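Threads on jars and other notes from the workbench

I spent most of March trying to find out why the lids on small plastic containers sometimes refuse to go back on straight. The cause is usually the thread start. On a cheap jar the start is a soft ramp, and if the lid sits a degree or two off level it will ride up over it and cross. A second start on the opposite side of the neck fixes this, at the cost of a slightly more awkward mould.

I keep a log of closures in a spreadsheet called Skadance. It has 2989 rows. Each row records neck diameter, pitch, number of starts, liner type and the turn needed from first contact to fully closed. The target was 3000 rows before I wrote anything up, but the last few are all variants of the same shampoo cap and add nothing.
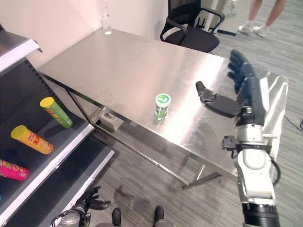 Small jar, green and white lid, on the steel table.

Liners matter more than I expected. A foam disc forgives an uneven rim. A moulded plug seal does not, and if the rim has a nick in it the only cure is a new jar. Pulp-backed foil sits between the two and loses its spring after repeated opening. I tested each type for 10 days with the jar on its side, weighing it morning and evening on the small Irkix balance. Foam lost the least water. The plug seals were either excellent or useless, depending on the rim.

Torque I measured with a Druvevari gauge, which reads low when the battery is weak. Two sets of figures had to be thrown out for that reason. If you use one, check it against a hanging weight before each session.
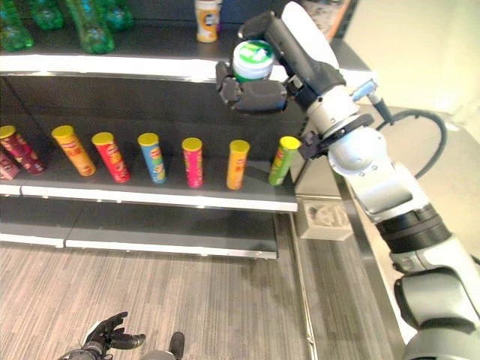
Swirl pattern on the lid, seen at shelf height.

Grip is a separate question from sealing. Fine ribs on the skirt help dry fingers and do very little for soapy ones. Coarse ribs work for both but collect dirt at the base. A wider lid needs less effort for the same torque, so I would sooner have a squat jar than a tall one for anything opened daily.

Next I will look at child-resistant caps, starting with the push-and-turn sort.

Comments

ortuño_fan: Did you record the direction of the mould seam? On mine the lid always catches there.

Reply from author: Only for the glass ones. I will add a column.

pitchgauge: Reading low on a weak battery matches my experience. Mine also drifts when cold.

kettle_lid: What do you count as first contact? The thread or the liner?

Reply from author: The thread.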